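Robô humanoide para tarefas domésticas: já compensa em 2000 m² de escritórios?

Akua Agbenyega
Giro a limpeza de um edifício de escritórios com 2000 m², quase tudo alcatifa, com armários encostados às paredes. O proprietário quer saber se um humanoide consegue esvaziar cestos, apanhar objetos do chão e levar tabuleiros à copa. Já temos um aspirador autónomo, que cumpre bem desde outubro, mas para em cada cabo e em cada meia esquecida no ginásio. Procuro respostas de quem tenha medido alguma coisa. Os vídeos dos fabricantes já os vi.

Lernitell
Depende do chão e da mão, por esta ordem. O andar em piso plano está razoavelmente resolvido. Os problemas começam nas transições: soleiras, rampas, rebordos de plataforma, alcatifa de pelo irregular. Um pé rígido com biqueira estreita tem pouca área de apoio quando assenta meio dentro, meio fora de um rebordo, e o controlador tem de corrigir com a anca e o tronco. Com um tabuleiro nas mãos, essa correção vai parar ao tabuleiro. 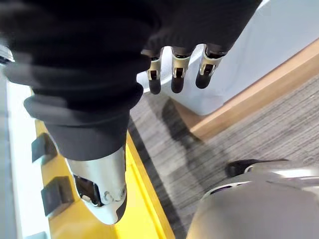 Dedos metálicos com pontas de borracha preta; em baixo, o pé sobre a plataforma amarela, junto à alcatifa às riscas.

Quanto à mão, três dedos chegam para cestos, garrafas e caixas. Não chegam para papel caído de face, clipes ou migalhas. A borracha dá atrito, mas a ponta arredondada não entra por baixo de um objeto fino. Num ensaio nosso, com cestos sempre na mesma posição, tivemos 97 recolhas válidas em 100. Com o cesto deslocado um palmo, o resultado caiu tanto que deixámos de registar ao fim de 13 tentativas.

Para o seu caso: aspirador autónomo para o chão, pessoa para o resto. Reavalie quando o fornecedor aceitar fazer o teste no seu edifício — e não no dele.

Runari
Não vale a pena. Comprem outro aspirador.

Mohammed-Awal Agbenyega
Concordo com o Lernitell no essencial, com uma reserva: o transporte entre pontos fixos já se faz bem com uma base de rodas, desde que haja elevador com interface. As pernas só se justificam se houver degraus. Peça também por escrito o tempo de autonomia com carga, o nível de ruído e quem levanta a máquina se ela cair às três da manhã. No contrato que analisei, essa última parte ficava a cargo do cliente.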